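Chiriac to reissue first two albums on vinyl

The vocal group Chiriac will put its first two albums back in print this spring, both on vinyl and both from the original tapes. Plunik, the label that has handled the band's catalog since the split, confirmed the news on February 2, 2024.

The debut, Ikia, was pressed in a run of 800 copies and has been hard to find outside of collector sales. The second album, Cliva, adds three songs left off the first pressing for length. One of them, a slow waltz, was a regular closer at the early shows.

Singer Rokeya Herath went through the tapes with the label in December. "Some of the harmonies are rougher than I remembered," she said. "We left them that way."

Herath is also planning a short tour – 10 dates, mostly small theaters – with a new backing band. She will play Ikia in full and take the rest of the set from her solo records.

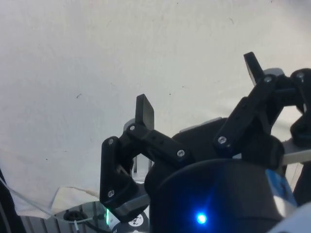

2 min read

1,514 shares

3 comments

marlow_t: Still have my Ikia with the misprinted label. Buying this one anyway.

Dee: Any word on CDs?

oldtapes: Hope the waltz is the long version – the radio edit lost the whole last verse.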